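Orkurwood 超音波アロマディフューザー「Enari」使用レビュー

更新日:2025-12-26

9月に購入し、寝室と書斎で使ってきた超音波式ディフューザーの記録である。本体価格は11,000円。同社の旧型「Toledo」からの買い替えで、比較対象も主にこれになる。

仕様と構成

水タンクに精油を直接滴下する一般的な方式で、加熱は行わない。タンク容量は700ml。付属品は電源アダプター、計量カップ、清掃用ブラシ、日本語の説明書。運転モードは連続、間欠、タイマーの3種類で、タイマーは1時間単位の設定となる。電源を抜くと設定は保持されず、次回は必ず連続モードから始まる。Toledoは前回のモードを記憶していたため、この点は後退している。
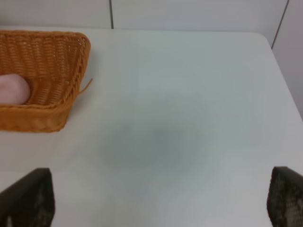 噴霧量は強弱の2段階。弱でも6畳の書斎には十分で、強は居間向けと考えてよい。強で柑橘系の精油を使うと、トップノートが早く飛び、後半は水の匂いに近くなる。間欠運転に切り替えると香りの持続は改善する。ラベンダーやシダーウッドではこの差は小さい。

滴下量

説明書では水100mlにつき精油2滴が上限とされている。満水では14滴になるが、寝室では多すぎた。6滴から始めて調整するのが無難である。ベルガモットは6滴、ペパーミントは3滴で固定した。ペパーミントは濃度を上げると目に刺激を感じることがある。猫や小鳥のいる部屋では精油の使用自体を避けるべきで、説明書にも同じ注意書きがある。

試用した精油はLudsteadのベルガモット、スイートオレンジ、ラベンダー、シダーウッドと、手持ちのペパーミント。粘度の高いサンダルウッドやベンゾインは振動子に残りやすく、本機では試していない。キャリアオイルで希釈済みの製品は使用不可。

騒音

連続運転の弱では、枕元から1m離せば気にならない。強では水滴の落ちる音が不規則に入る。水位が下限に近づくと音がやや高くなり、その後自動停止する。停止時の電子音は消せない。就寝中に鳴ると目が覚めるので、寝室ではタイマーを併用し、水を使い切る前に止めている。

手入れ

使用後は毎回排水し、柔らかい布で内側を拭く。週に一度はクエン酸の薄い水溶液で振動子周辺を洗う。タンクの口が広く、手を入れて拭けるのは旧型からの明確な改善点である。排水方向は本体背面に矢印で示されているが、同色の刻印なので読みにくい。逆方向に傾けると送風口に水が入る。

柑橘系の精油は樹脂を傷めることがある。本機のタンクはポリプロピレン製で、これまで変形や白濁は認められない。ただし外装の光沢部分に原液をこぼした際、拭き取り後に薄い曇りが残った。滴下は本体から蓋を外し、タンクの真上で行うこと。 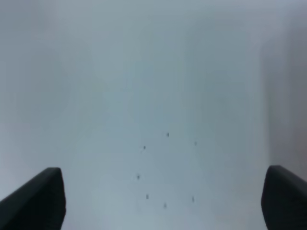 水道水ではなく精製水を使う必要はあるか。

説明書の指定は水道水である。精製水は塩素を含まず雑菌が繁殖しやすいため、使う場合は残り水をその都度捨てる。水道水では振動子に白い付着物が出るが、前述のクエン酸洗浄で落ちる。

消耗品と保守

交換用の振動子は3,000円で、利用者自身による交換が可能とされている。現時点では未交換。送風口のフィルターは水洗いして陰干しする。完全に乾く前に戻すと、香りに湿った匂いが混じる。

評価

噴霧の安定性と清掃性は良好。設定が保持されないこと、停止音を消せないことは減点対象とする。柑橘系を中心に短時間使う用途であれば、小型のToledoでも足りる。広い部屋で樹木系や花の精油を長めに焚く場合は、Enariのほうが給水の手間が少ない。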